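About Temeo Wardrobe

Temeo rents clothes to people who are pretending to be other people. Most of our customers work in television, a few make films, and one regular appears to be furnishing a very long web series about dentists. If your script calls for a bail bondsman in June heat or a grandmother who used to be somebody, we probably have the jacket.

We started with two rolling racks and a lease on the back half of a former tile showroom. Mylene Salazar had spent years as a costume supervisor on legal dramas and had kept a private list of every gray suit she was ever unable to find at six in the morning. Anil Arumugam had a van. This was considered a business plan.

The first show to rent from us was a hospital pilot called Lobo, which never got picked up. They returned everything clean and on time, and we were so pleased that we gave them a discount on the next thing. There was no next thing. We still have the lab coats, all with the name of a hospital that never existed stitched over the pocket, and they go out more often than you would think.

What we do now

The stock stands at 1411 hanging pieces, plus shoes, belts, hats and a wall of eyeglasses with no prescription in them. We lean contemporary. There are excellent houses for corsets and cavalry uniforms, and we will happily give you their phone numbers. Our specialty is the last forty years or so, meaning clothes that many viewers have owned themselves and will write letters about if you get them wrong.

Everything is filed by character type first and size second. New customers find this strange for an hour and then start asking for things like "divorced, but recently" without blushing. Vira Stetsiuk built the system and defends it. She also runs the fitting rooms, of which there are two, one with good light and one with the kind of light you get in a police station. Designers on crime shows tend to ask for the second.

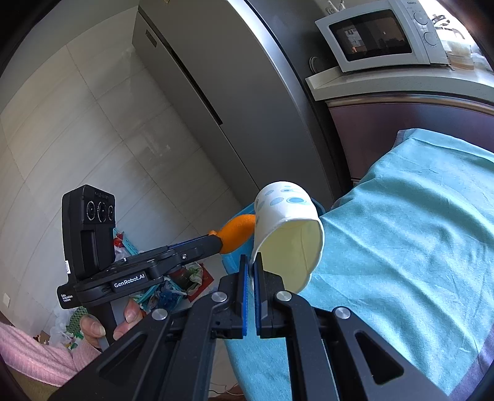 Alterations happen upstairs, where Nandini Shetty and her team will take in, let out, dye down, and age a brand-new raincoat until it looks like it has slept in a car. Aging is priced by the garment and takes a day for light wear and three for real misery. Please don't try to do it yourself with a cheese grater and then return the coat. We can tell, and so can Nandini.

Multiples are the other thing we get asked about. If your detective is going to fall in a river, you need more than one of her blazer. We keep 280 styles in matched sets of at least four, and the computer knows which ones have already been in a river.

Who rents from us

Series, features, commercials, student films. Students get a reduced rate with a letter from the school, and the letter needs to be from someone other than you. Our longest-running customer is Hisov, a courtroom show whose lead has worn the same navy coat from us for five seasons. We offered to sell it to them in the second. They prefer to rent, and by our math they have now paid for it several times over - we have stopped bringing it up.

Visiting

We are at the Anport end of the old rail yard, in the building with the green awning. The elevator is slow and holds one full rack and one thin person. Appointments run from 7 a.m. and walk-ins are fine after lunch, though in pilot season you may end up sharing a table with somebody else's bridesmaids.

Sivaprasad Venkataraman handles accounts, insurance certificates and late fees. He is kind about the first two. The minimum order is 950 dollars for productions, with no minimum for students, and the loading dock closes at 5:30 whether or not your driver is just around the corner.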